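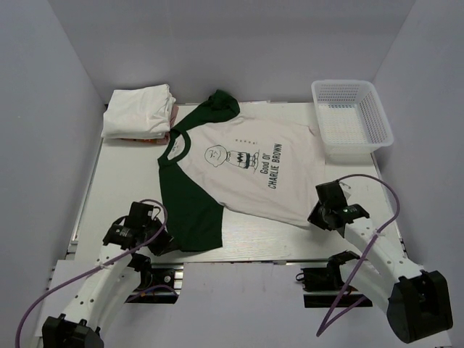 Larnis gripper trials

The Larnis trials are a set of cloth-handling comparisons I run with Saadet Toprak at our shop in Trorkthorpe. We started in February with one question: which jaws are best at picking up a T-shirt? (I had a favourite going in, and I was wrong!)

Setup

Two white arms with black grippers work from the front rail of a white platform, with folded clothes in one back corner and a mesh basket in the other. The Charlie Brown baseball tee is my favourite test piece, mostly for those dark green sleeves against the pale body – the contrast makes judging a fold so much easier.

Jaws compared

Narlow: stiff and narrow, great on hems, but it pinches two layers when I only want one.
Hailu: softer pads, a bit slower, and much kinder to ribbed collars. Gebremedhin Woldegiorgis swears by these.

Each set gets 100 grasps per garment, and we swap pads after 3000. Sleeves are still the tricky bit, and Saadet wants to try a wider Hailu pad on them next.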